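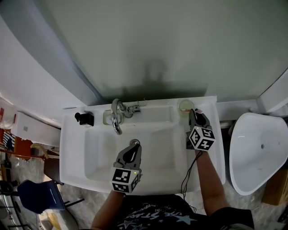 16ページ

第7章 洗面台の水栓に浄水カートリッジをつなぐ

キッチンの話は前の章でだいたい書いたので、ここからは洗面所です。わたし(高木さやか)がGourlayの据え置き型浄水器を使いはじめたのは1月で、最初の取り付けではみごとに床を水びたしにしました。なので今回はちょっと細かめに書きます。急いでいる人は手順の番号だけ追ってください!

グースネックの蛇口は見た目がすっきりしていて好きなんですが、吐水口の先のネジがメーカーによってまちまちなんですよね。外ネジ、内ネジ、ネジなしの三通りがあって、付属のアダプターで合うのは外ネジと内ネジだけです。ネジなしの人はFukhamの締め付けバンド式を別に用意してください。

用意するもの
・浄水器本体とカートリッジ
・付属のアダプターとゴムパッキン(薄いほうと厚いほう)
・乾いたタオル2枚
・古い歯ブラシ
・バケツか大きめのボウル
工具は基本いりません。泡沫キャップが固着しているときだけ、ゴム手袋があると助かります。

7-1 蛇口まわりの準備

1. 洗面台の奥に置いてあるコップや小物を、いったん別の場所へ移します。本体の置き場所になるのと、ホースを引き回すときに引っかけて落とすからです(わたしは歯磨き用のコップをひとつ割りました)。
2. 排水口の上にタオルを敷きます。パッキンは小さくて、つるっと逃げます。
3. レバーを下ろして水を止め、吐水口の先のキャップを左に回して外します。
4. ネジの溝を歯ブラシでこすります。白い水あかが残っていると、パッキンがきれいに座りません。しつこい水あかにはクエン酸を薄めたものを少しだけ。使ったあとはよくすすいでください。

注意:キャップをペンチで直接はさまないでください。メッキに傷がつきます。手袋でも回らなければ、ぬるま湯で湿らせた布を巻いてしばらく待ち、もう一度試します。

7-2 アダプターの取り付け

5. まず薄いパッキンをアダプターの奥に入れます。裏表があって、すべすべした面が蛇口側です。
6. アダプターを下からまっすぐ当てて、右へゆっくり回します。最初のひと回しで渋いと感じたら斜めに入っているので、戻してやり直し。ここで力まかせにいくと、樹脂のネジ山がつぶれてアウトです。
7. 手で止まるところまで締めたら、そこでおしまいにします。
8. 少しだけ水を出して、つなぎ目を指でなぞります。にじんでくるようなら、厚いパッキンに替えて手順5から。

メモ:うちは厚いほうでぴったり止まりました。両方いっぺんに重ねて入れるのはやめておきましょう。一見止まるんですけど、翌朝ぽたぽた鳴っています。

7-3 カートリッジの通水

9. カートリッジの上下のシールをはがします。下のシールは透明で見落としやすいです。はがし忘れると水がまったく出なくて、故障かと思って焦ります。
10. 本体に差し込み、カチッというまで回します。
11. 切り替えつまみを「浄水」にして、水を細く出します。はじめは黒っぽい水が出ますが、活性炭の粉なので心配いりません。バケツに受けて、植木にでもあげてください。
12. 水が透きとおってから、さらに5分流します。わたしはこの間に歯を磨いています。

注意:浄水側にお湯を通さないでください。混合水栓の人は、レバーを水側いっぱいに寄せてから切り替えつまみを回すクセをつけると安心です。家族にも言っておきましょうね。

7-4 水の勢いが弱いとき

友人のリュビツァ・ホジャさんの家では、取り付けた日からちょろちょろとしか出ませんでした。原因は洗面台の下の止水栓で、前の住人が絞ったままだったようです。マイナスドライバーで少しずつ開けて、無事に解決。開けた量をメモしておくと、あとで元に戻せます。

止水栓が全開でも弱いなら、ホースの折れ、それからカートリッジの目詰まりの順に見てください。Toshamの交換用カートリッジも同じ口径で入りますが、少し背が高いので、棚の下に本体を置いている人は先に高さを測ってから買うのがおすすめです。

交換の目安ですが、わたしは本体の裏に使いはじめの日を書いたテープを貼っています。今のは8月18日(日)に入れました。においが戻ってきたなと思ったら、日付がまだでも替えてしまいます。

長く家を空けたあとは、最初の水を飲まずにしばらく流してください。冬に水まわりが凍る地域の人は、本体を外して中の水を抜き、部屋の中で保管を。外した部品の乾かし方は、次のページにまとめてあります。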